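Saying No in May

I said yes to 9 things in April. I know the number because I went back through my calendar and wrote them on the back of an envelope. A baby shower I helped plan, two rides to the airport, a bake sale, a reading group I had already quit once. I wanted to do three of them.

So for May I made a rule. When somebody asks me for something, I say "let me get back to you tomorrow" and then I wait until the next morning to answer. I do it even when I already know, and even when it's my sister.

The first week was uncomfortable. Perrine asked if I could cover her shift at the shop and I gave her my line and she said "oh, okay" in a voice I thought about for the rest of the evening. In the morning I told her no. She wrote back with a thumbs up and had already found someone. I had lost a night of sleep over a thumbs up.

The second week I said yes to two things and meant both of them. One was dinner at Orathai's. I stayed until almost midnight and didn't look at my phone, which I can't say about most of the dinners I went to this winter.

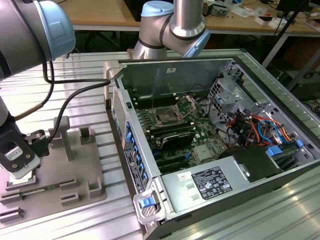
The inside of a desktop computer, side panel off.

What I didn't expect was the free time, and how bad I was at it. I'm 38 and I didn't know what to do with an open evening. The first one I cleaned the oven. The next one I sat on the back steps with a cup of tea and kept getting up to check on things that didn't need checking.

By the third week it got easier. I started walking after supper, down past the school and back along the creek. My phone says it's around 3,000 steps. There's a gray cat on the corner that sits in the same window every night, and I look for it now. I finished a library book before it was due. I called my aunt and we talked about her tomatoes for most of an hour.

I did slip once. Ruben caught me in the parking lot and asked if I'd help him move a couch, and I said yes before he was done asking. My back was sore for two days. He did buy me a sandwich.

I'm keeping the rule for June with one change. If it's something I'm excited about right away, I get to say yes on the spot. Orathai has already asked about the lake, and I told her I'd bring the potato salad.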